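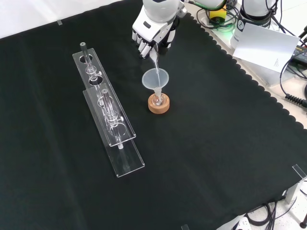 Open Afternoon at the Nurmi Teaching Lab

Grondgate opened the Nurmi lab to visitors in October, from 1 p.m. until the building closed. The afternoon was planned for people who work with glassware every day and had asked what a robotic hand could do at an ordinary bench. Most of the guests came over from Skanside on the shuttle. A few drove up from Erstead.

Joni Salminen gave a short talk in the hallway first, then groups went in 20 at a time. Each group got the same program: the glass rod, the funnel and the pour, then questions. The talk slides are at the front desk for anyone who missed them.

The rod

A glass rod is a hard thing to hold if you are a machine. It is thin, smooth and clear, and the fingers have to close on it without snapping it or letting it slide. Impi Savolainen set up the bench and ran this part. She spent most of the summer on grip settings and keeps them in a notebook, which was passed around. The last entry that day was number 469. Visitors asked mostly about force, and she let them squeeze a spare rod between two fingers to get a feel for how little is needed.

The funnel sits loose in the neck of the glass, so a careless touch with the rod will tip it. The cork ring helps with a round-bottomed flask, which would otherwise roll.

The pour

Everyone wanted a place near the front for this one. The hand tilts a small clear container over the funnel and lets the liquid down in a thin stream. Rodel Ignacio wrote the pouring routine and stood by to answer questions about it. Tilt too fast and the liquid misses the funnel. Tilt too slowly and it runs back along the outside of the container. 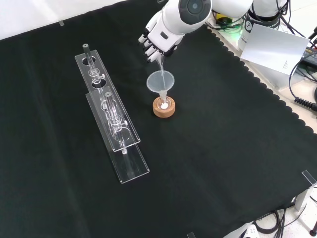 Joonas Koivisto asked whether any of this would save time in a real lab, and said he could fill a row of flasks by hand before the arm had finished one. He would sooner see it do the long dull jobs at night, when the benches are free, and leave the quick ones to people.

Rodel agreed about the speed. The group has kept the movements slow for now, and night runs are on the list for next year, once there is a way to stop the program from outside the room.

Questions went on for 20 minutes past the schedule, and the last group had its coffee standing up in the hallway.

The next open afternoon will be in the spring. Groups of more than 2 should sign up ahead of time with Tyyne Eskola at the Grondgate front desk. Closed shoes are required in the lab, and bags can be left in the lockers by the stairs.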